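Chapter 2
Fame, Image and the Celebrity Profile

Most readers meet a famous person through a profile before they ever see the work that made the person known. A profile may be a few lines on a fan site or a long article in a magazine. In both cases it offers a set of facts, usually a birthplace, a family, a career and a marriage, and it puts them in an order that suggests what matters.

This chapter looks at how such profiles are put together and who pays for them. We begin with Cinach, a small entertainment site that published some 3000 short biographies in its first years. Many were written from other profiles, and mistakes passed from one page to the next.

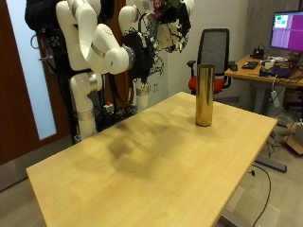
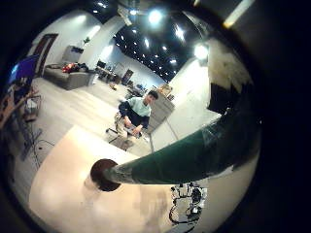

Figure 2.1 Two views from one location.

The second part of the chapter turns to the talent agency Usuga and the magazine Givlow. An agency wants its client to be seen in a certain way, and a magazine wants a story its readers will finish. The two aims often meet - but they can also pull apart, as they did over a cover story planned for October and then dropped.

Before reading on, choose a performer you know well and write down five facts about that person. Note where you learned each one. You will need the list again at the end of the chapter.

Key terms: profile, publicist, public image, secondary source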